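Ticket 215 – Marks and marker pen on the herringbone floor, Dernham room
Status: open, waiting for advice

Hello all, and thank you for picking this up so quickly. I did try the usual warm water and a drop of washing-up liquid before bothering you, and gave it a good 12 minutes of gentle rubbing, but the writing on the planks is still as clear as anything.
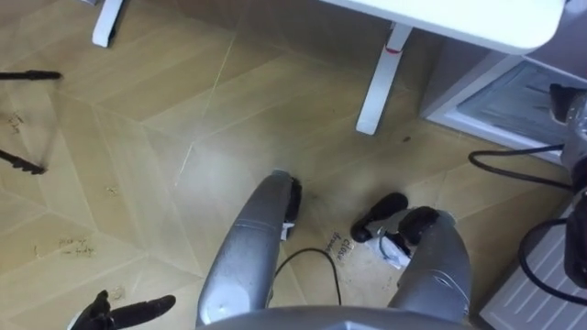
Trustthorpe, April

The worst of it is "close drawer" in dark marker. There is some fainter brownish writing further over that I can't properly make out, plus a few scuffs and a small stain. I'd rather not go at it with anything stronger until somebody tells me what the finish will stand – we had a dull patch at Grusasstead after a well-meant go with a scouring pad, and it never came back. 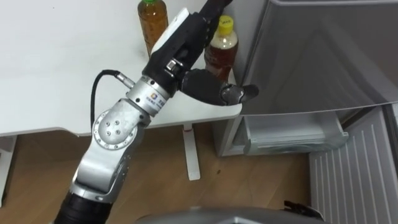
While you're looking, could you also say what's safe on the white table? It has faint scuffs on the top, and I was hoping the same cleaner might do for both, so I only need to put in one order. I have 6 of the soft cloths left from the Nakamura delivery, if those are any use.

Update, 7 pm: tried a pencil rubber on one short stroke of the marker. No joy, I'm afraid, so I've left it alone.

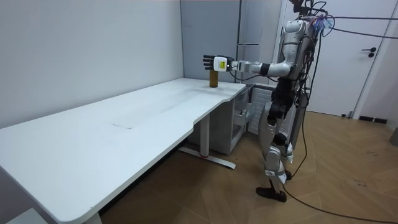 White desktop with a small dark scuff near the middle.

Please reply on this ticket when you can – no great rush.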